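## 4.2 Showing the arm a laundry task by remote control

By now both Varnau arms should be awake and following your hand controllers. If one is lagging, go back to section 4.1 and pair it again before you carry on. It's a dull job, I know, but a lagging arm makes for poor lessons and you would only have to record them all over again.

1. Put your baskets and clothes where both arms can reach them comfortably.
2. Open Etim on the laptop, choose **New task** and give it a plain name you'll still understand in May.
3. Press the left pedal to start recording and wait for the tone.
4. Bring the open fingers down over an edge of the garment, a little way in, and close them gently. A good fold of cloth between the fingers holds far better than a single layer.
5. Lift slowly, and let the cloth hang for a moment before you move sideways.
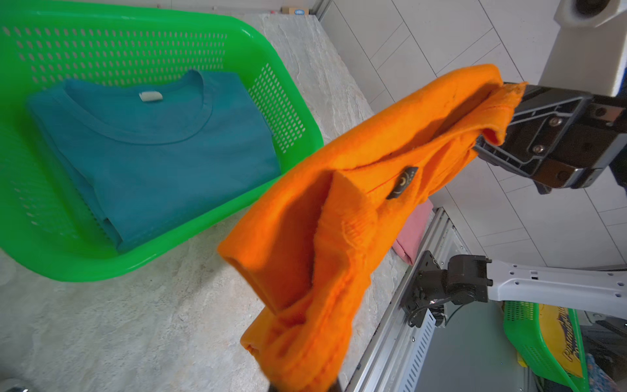 *Fig. 9. Orange knit sweater held by a fold near one corner, wrist camera view.*

6. Carry the garment to its place, lower it and open the fingers fully before you draw the arm away.
7. Press the pedal again to stop. Keep the recording if you were happy with it, or choose **Discard** if you fumbled (we all do, especially before lunch!).

**Note:** Etim asks for 200 recordings before it will start training on a new garment. That does sound like a great many, but they go by quickly once you find your rhythm, and you're welcome to spread them over several sittings. Do vary where you grip and how the clothes are lying.

**Caution:** Chunky knits can snag. Keep the grip force at 2 or lower for wool and anything fluffy, and never tug a caught thread free with the arm. Press stop, and loosen it by hand once the arm is still.

If the screen shows error 261, the fingers have closed further than they should. Open them, check for trapped threads and go back to step 4.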